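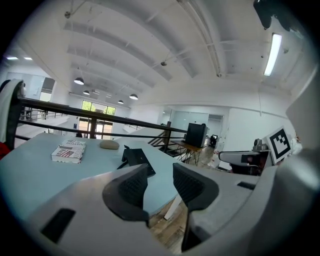
Let People Reread Their Books in Peace

My aunt Marcelle Aubert has read the same novel every September for 21 years. It's a fat family saga set in a river town called Leston, it runs to 1,658 pages in her edition, and the spine gave up so long ago that she keeps the thing together with a wide rubber band. When she starts it again, somebody in the family always asks her the same question: don't you already know how it ends?

Well, of course she does! She could tell you what the Clerer sisters eat for breakfast in chapter two. I used to ask her the question too, and I'm a little embarrassed about it now, having turned into a rereader myself sometime after forty.

We've gotten strange about books. People post their yearly totals the way they post their running times, and I've had dinners where everyone had finished something new that week and I sat there with my bread, having read the first half of an old mystery for the fourth time. (It's the one with the train. I love the train.) I felt like I'd skipped my homework. But who was grading?

Think about how we treat music. If you told me you'd heard a song once, liked it very much and were never going to play it again, I'd worry about you. Kids understand this perfectly well with stories. Mine wanted the same picture book every night for most of a winter, and heaven help me if I tried to drop a page.

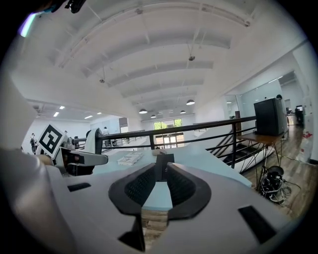 My friend Benoît Delorme takes the other side, and he argues it loudly. Life is short, he says, there are thousands of wonderful books you'll never get to, and every hour spent on an old one is stolen from a new one. I can't say he's wrong about the math. I just don't think I read by the math. Half the new books I rushed through last year have already left my head, and I couldn't name you one person in them.

The old ones keep changing on me, too. I first read Marcelle's saga at nineteen and thought old Maillard, the father, was a monster for selling the orchard. Read it again with a mortgage and you start to feel for the man. I still think he should have told his daughters first, and Marcelle and I have had words about that, since she's on his side completely.

So I've quit keeping a list. I still buy new books, more than I should, and some of them are terrific. But tonight I'm going back to the train, and if Benoît calls before ten he can leave a message.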